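Forum Maison & Automatismes – Les machines et les corvées, on en est où ?

hermine.kalin
Posté en septembre

Bonjour à tous ! Je relance le sujet parce que mon beau-frère m'a soutenu tout un repas que d'ici peu je ne ferais plus un lit de ma vie. Moi je veux bien, mais mon aspirateur robot se coince encore sous le radiateur et il faut que je range les chaussons avant de le lancer. Du coup je demande à ceux qui suivent ça de près : une machine qui refait un lit et trie les habits posés dessus, ça existe, oui ou non ?

Meinrad B.
236 messages

Oui en démonstration, non chez toi. J'ai travaillé longtemps chez Clavdale, on avait des bras pour sortir des pièces de leurs bacs. Toujours les mêmes pièces, toujours le même bac, et il fallait quand même passer derrière. Alors une taie d'oreiller en boule, bon courage. Le tissu n'a jamais deux fois la même forme.

silvan_sch

Pas d'accord avec Meinrad, enfin pas tout à fait. Le tissu a beaucoup avancé ! J'ai vu plier des serviettes très proprement (lentement, d'accord). Ce qui coince encore à mon avis, c'est la pièce autour. Une vraie chambre, avec le lit pas fait, les vêtements en tas à la tête du lit, un papier froissé par terre, des câbles qui traînent sous l'étagère. Il faut d'abord décider ce qui est du linge, ce qui est à jeter, ce qui reste là.
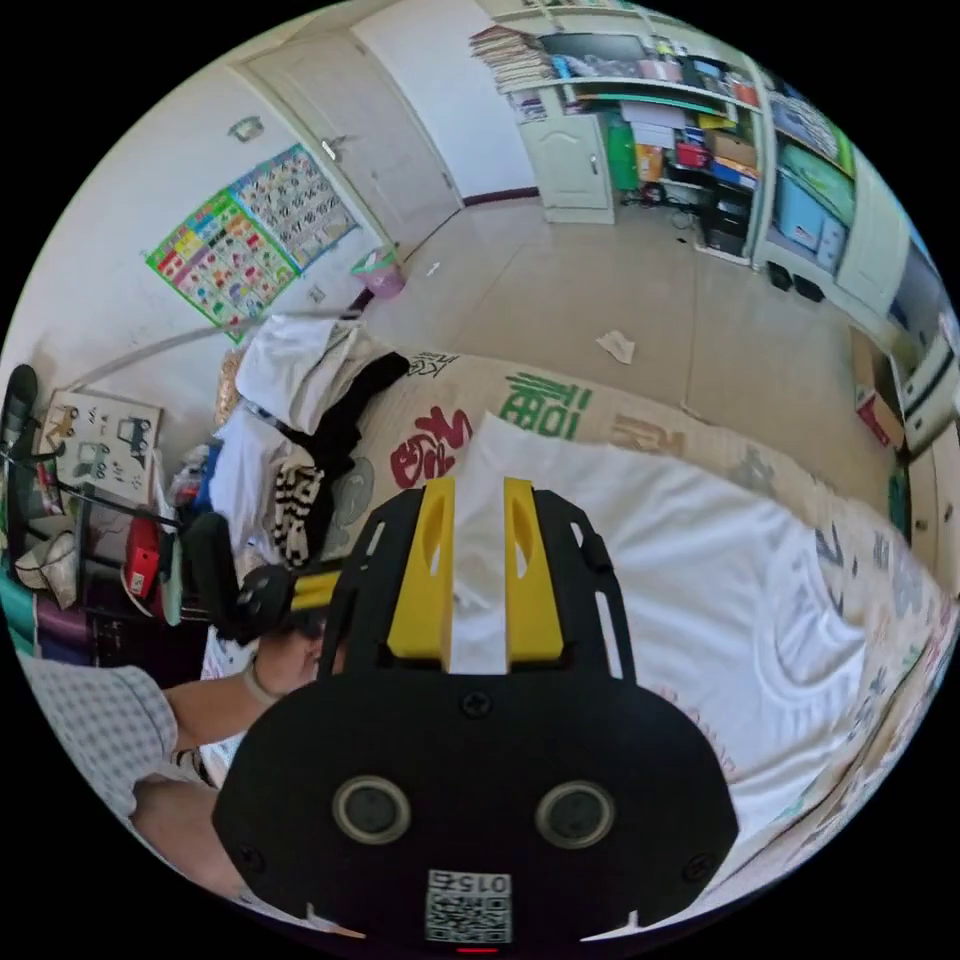 Oleksandra Skoryk

Je rejoins Silvan. Regardez le tas près de la tête du lit : du blanc par-dessus, un vêtement noir qui déborde, du rayé noir et blanc coincé dessous. Pour nous c'est l'affaire de 20 secondes. Pour une pince à deux doigts, attraper le blanc sans embarquer le reste, c'est déjà un vrai problème. Et le drap à grands caractères de couleur, avec le linge blanc chiffonné par-dessus, je serais curieuse de voir ce qu'un logiciel en fait – où finit le motif, où commence le pli ?

Meinrad B.

Merci, c'est ce que je disais.

silvan_sch

Non, tu disais « bon courage » :) Moi je dis que ça viendra par petits bouts. Ramasser le papier et le mettre dans la poubelle rose, j'y crois assez vite. Le lit, plus tard. Le tri des habits, encore après.

damian_k

Je passe en coup de vent. À l'atelier on a essayé un système de Lutidura pour ranger les gants et les chiffons en fin de poste. Réussite dans presque 90 % des cas, ça paraît bien sur le papier, sauf qu'il faut quelqu'un à côté pour le reste, et ce quelqu'un aurait fini avant la machine. On l'a rendu.

hermine.kalin

Donc je continue à faire mon lit, si je comprends bien. Et Damian, c'était vitesse d'atelier ou vitesse de démo ?

damian_k

Vitesse d'escargot. Je retrouve les temps et je les poste ce soir.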